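Recording correction episodes for the cube sorting task

Applies to the Feleo recorder and the Sketus training scripts. Read the arm calibration page first.

A set made only of clean sorts gives a policy that cannot recover once a cube is in the wrong place. Of the 242 episodes in the current set, set aside a share for corrections. In these, one cube begins in the dish of the other colour and the operator moves it across.

1. Fix the dishes and the tray to the table. Do not move them between episodes.
2. Place the cubes by hand. Use 6 cubes in total, with one red cube among the blue ones.
3. Start the recorder, then bring the gripper over the misplaced cube. 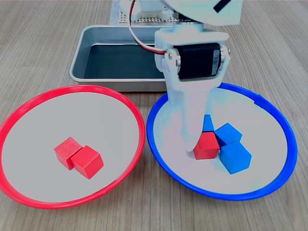

Keep the approach slow for the last few centimetres. Fast descents leave too few frames near the grasp, and the policy learns to close early.

4. Vary the cluster. Touching cubes are harder to grasp than spaced ones, so record both – the model needs neighbours on different sides of the target.
5. Check both camera views before saving. The target may be hidden by the fingers in one view, but should show in the other.

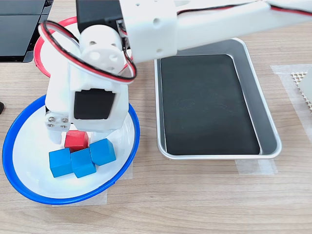
6. Stop the recorder when the arm is back at its rest pose. An episode longer than 1000 steps is rejected on upload.

Label each file "correction" and give the colour of the moved cube. Failed grasps are kept if the operator retries within the same episode – otherwise delete them.

Page maintained by Rhea Sison. Last changed in December.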